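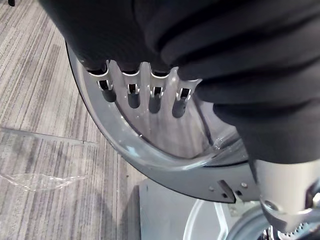
Black fabric over the curved gripper shell and its clear rim, with striped carpet to the left.

A Hand for the Laundry Pile

By Yanti Purba
March
39 shares | 8 comments

Cloth is hard for robots. A box has corners and a bottle has a neck, but a shirt on the floor has a different shape every time it lands. For years the answer in most workshops was to buy a general-purpose gripper and spend the rest of the budget on software. Leston, a small firm in Surncombe, is selling something more specific. Its Ngau kit is a gripper, a wrist camera and a set of ready-made picking routines, sold together and meant for soft goods and very little else.

I had the kit on loan for five weeks and used it in a rented unit with carpet on the floor and an older robot arm bolted to a rolling stand. I used it on shirts, towels, curtain lining, a duvet cover, and a lot of black fabric, which I bought by the length because black is where cameras tend to have trouble.

What comes in the case

The kit ships in one hard case. Inside are the gripper, the camera on its bracket, a cable, a control box, an adapter plate, two sets of spare screws and a printed manual. The manual is 81 pages long and better than most. The wiring section comes first and the safety section is written in full sentences. There is a page on what to do when the gripper closes on something and you can't remember the command to open it, and I used that page in my first hour.

You'll need your own arm. Leston lists the ones it supports on its website, and mine was on the list, although the adapter plate needed a washer behind one bolt before it sat flat. You'll also need a computer. The control box handles opening, closing and grip force, but the picking routines run on your machine, and an older laptop will struggle with them.

Setup took me 39 minutes from opening the case to the first open-and-close test. Calibrating the camera took longer than that. The software asks you to hold a printed card in front of the lens at a series of angles, and it's fussy about glare. I had a ceiling light directly over the stand and had to switch it off. Once the card was accepted, I never had to do it again, even after I took the gripper off and put it back on.

Picking things up

The basic routine is called Gather. You point the arm at an area, the software picks a spot where the fabric is bunched, and the gripper goes down and closes. Bunched cloth gives it something to hold. A towel dropped on the carpet came up on nearly every try, and so did shirts, provided they hadn't landed flat.

Flat cloth is the weak point. A second routine, Edge, is supposed to find a hem and slide in under it. On a table it worked well enough that I stopped watching it closely. On carpet it was much less reliable. The gripper would come down in the right place and then push the hem along ahead of itself, making a small ridge, and then close on the ridge. That counts as a pick, and the software logs it as one, but if you wanted the hem in particular you don't have it.

Leston's support desk told me this is known and that the carpet setting in the next release will come in at a lower angle. I can only review the release I had.

Black fabric went better than I expected. The camera works from close range and the software turns up the exposure when it sees a large dark area. Folds that I could hardly make out on the screen were still being marked with a pick point, and most of the points were sensible. It had more trouble with a shiny satin lining, where it kept choosing the highlights.

Thick material brings a different problem. When there is a lot of cloth, it falls over the gripper after the grip has closed. Folds pile up on the metal and hang over the rim, and the camera can lose much of its view. With a shirt this hardly matters. With the duvet cover, the software sometimes decided it had lost track and stopped in place, waiting for me to clear the error. You can switch that check off in the settings. I left it on for anything heavy, and I'd suggest others do the same until they know how their own arm behaves.

The build

The gripper feels solid. The metal parts fit together well, and nothing worked loose during the loan. I snagged a thread twice, both times on a loose-knit blanket, and both times I had to open the gripper by hand with the power off and work the loop free with tweezers.

Clear plastic marks easily, and I'd keep grit and dry paper towels away from it. The manual says to wipe it with a soft damp cloth. Lint is a more regular chore. Towels shed, and lint gets into the corners of anything with slots or teeth. I got into the habit of going over the whole hand with a soft brush at the end of each session. It's a dull job but a short one.

Noise is low. There is a whir on closing and a click when the grip force is reached. I could take a phone call next to it.

The weight may be an issue for people with smaller arms. Mine carried it without complaint, but with the duvet cover hanging off the end the arm slowed down on its own to stay inside its limits. A wet bath towel made it stop altogether. Leston says plainly in the manual that the kit is for dry goods, so I can't hold that against it.

The software

There are two ways to use it. The first is a window with buttons, which is enough for trying things out. You see the camera picture with the chosen pick point drawn on top, you can drag the point somewhere else, and you press Go. I liked being able to drag the point. When the software was wrong I could fix it in a second and carry on.

The second is a set of commands you can call from your own programs. These are well documented and the examples ran without changes. If you want to sort laundry by size or feed a folding table, this is what you'd use, and you'd be writing that part yourself. Leston sells parts of a job. Someone who wants a finished laundry robot should look elsewhere, and should expect to spend a great deal more.

The software keeps recordings of every pick unless you tell it not to. It stores the camera picture, the grip force and the position of the arm. I found these useful for working out what had gone wrong with the hems. They also fill a drive quickly. The setting to turn them off is under Storage and not under Camera, where I looked first.

One thing I'd like to see changed is the update process. Updates for the control box have to be copied over by cable, with the box held in a special mode by a recessed button you press with a paper clip. I did it once. It worked, but the progress bar sat still for so long that I was sure it had failed.

How it compares

The closest thing I've used is the soft-goods hand from Vivent, which I had on a different arm last year. The Vivent hand is lighter and quicker, and it does better with single thin layers. It does worse with anything bulky, and it comes with no camera, so you have to find one, mount it and calibrate it yourself. Vivent's documentation also assumes that you've done this kind of work before.

If most of your work is thin fabric on a flat table, I'd go with Vivent. For mixed piles, or for anything on the floor, the Ngau kit is the better choice. A school or a small lab that wants to get going in an afternoon will also be happier with it, mainly on account of the manual.

Both firms sell spares. Leston's come from Surncombe and mine arrived in a padded envelope with a hand-written packing slip. I'd ordered a second cable after running over the first with the stand.

Renting or buying

Leston sells the kit outright and also rents it by the month, with a minimum term. The rental includes support by email and a replacement gripper if yours fails. Support answered me the same day each time I wrote, and I wrote using an ordinary customer address. The answers were short and correct.

Renting makes sense for a single project. Over a year it would cost more than buying, and you'd have to send the case back with everything in it, including the calibration card. I nearly threw mine out with the packing.

The warranty on a bought kit covers the gripper and the control box. It doesn't cover the camera cable or the clear plastic, and those are the two things I'd expect to wear first. I'd order a spare cable along with the kit.

Verdict

The Ngau kit does a narrow job well. It picks up bunched and bulky dry cloth, including dark cloth, with very little fuss, and it's easy to set up by the standards of this sort of equipment. It isn't good at hems on carpet, it needs regular brushing, and the update method is clumsy. I'd rent it for a project tomorrow. Before buying, I'd wait for the carpet setting and try it on the actual floor where it would be used.

Score: 8 out of 10

For: clear manual, strong on thick and dark fabric, pick point can be moved by hand, quick support
Against: weak on flat hems on carpet, collects lint, awkward updates, cable not under warranty

The kit was loaned by Leston and has been returned. The fabric and the second cable were paid for by the magazine.

Contact us | Subscriptions | Copyright, all rights reserved | Back to top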